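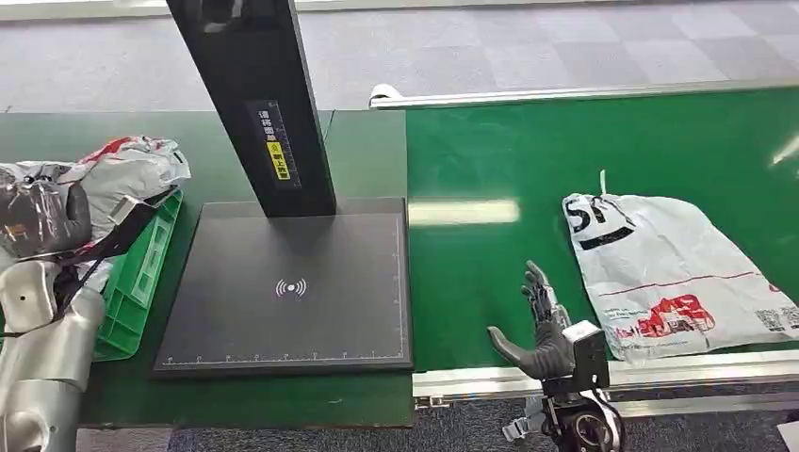 Category: Packing Room > Labels and Tags

Hindetti Wash-Safe Textile Labels, roll of 100

The Hindetti label is a soft woven label for small makers of towels, aprons, bed linen and children's clothes. It is sewn into the side seam or folded over the hem, and it carries your name on the front and the washing signs on the back. We have sold it in our shop for three seasons and it is now the label which our customers order again most often.

The labels are woven for us by Öztürkmen, a family mill which makes only narrow fabrics. The yarn is polyester with a matt finish, so the label does not shine and does not scratch the neck. The edges are closed with heat and then brushed. If you have used cheaper labels before, you will feel the difference with your finger at the corner.

Sizes and folding

The standard label is 60 mm long and 12 mm wide before folding. You can choose between straight cut, centre fold and end fold. For towels we advise the centre fold, as it stays flat when the towel is hung by the loop. For thin cotton the straight cut is better - the folded one can show through the cloth after ironing.

A longer label of 90 mm is also possible, in the same width. Please write this in the order note, because the page does not yet have a button for it.

Colours

White, ecru, sand, dark blue and black. The text is woven in one colour only. Very small letters become difficult to read on the dark blue, so please keep to capital letters there. We send you a drawing by e-mail before the weaving begins, and we wait for your answer.

Washing and care

The label may be washed at 60 degrees and dried in the machine at low heat. It should be ironed from the back side. Do not use chlorine bleach on the dark colours, they will turn brown at the edges.

Ordering

The smallest order is one roll. Weaving takes nearly 12 working days after you accept the drawing, and in July the mill is closed, so orders from the end of June are woven in August. Second orders with the same text have no set-up cost.

Rolls are packed in the Fuseditz card box with a slot in the side, from which the labels can be pulled one by one. Customers who sew with the Trendum table holder can put the roll directly on it, the inner tube has the correct size.

Samples of all five colours are sent free with any order of thread. If you need them alone, we ask only for the postage.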